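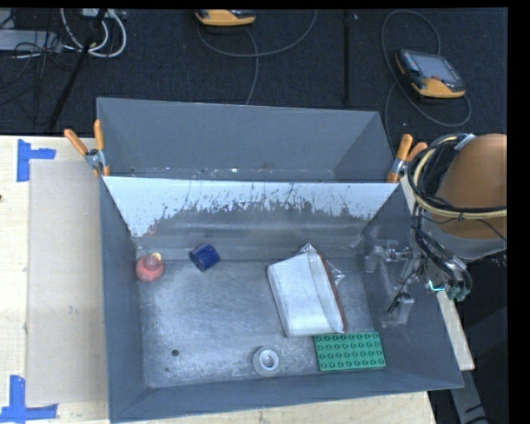 Eskildsen Forums, Member Services Team

Section 11: Setting Up Your Debate Profile

1. Sign in and open Account, then Forum Profile.
2. Enter a display name of 2 to 16 characters.
3. Under Boards, select Politics, Sports or both.
4. Write a signature, if desired. The limit is 2,000 characters, including links.
5. Select Save.

Note: New members may read the Zastbridge debate board at once. Posting opens after a moderator approves the profile.

Caution: A display name can be changed only once a year, in December. Earlier posts will show the new name.

Last revised February 10, 2025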